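Clurnik grasp planner, data card

Clurnik picks finger poses for two grippers working on one task. This release holds 3562 wrist-camera clips, 3130 for training and the rest held out. Commands are logged at 20 Hz.

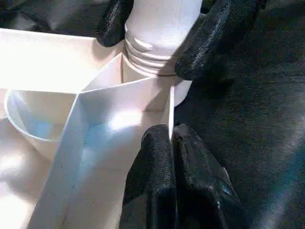 Folar asked whether the planner can run without the held-out clips on disk. Yes, set eval_split to none in the config.

Known issue: clip 248 has a gap in its joint log. The loader skips it.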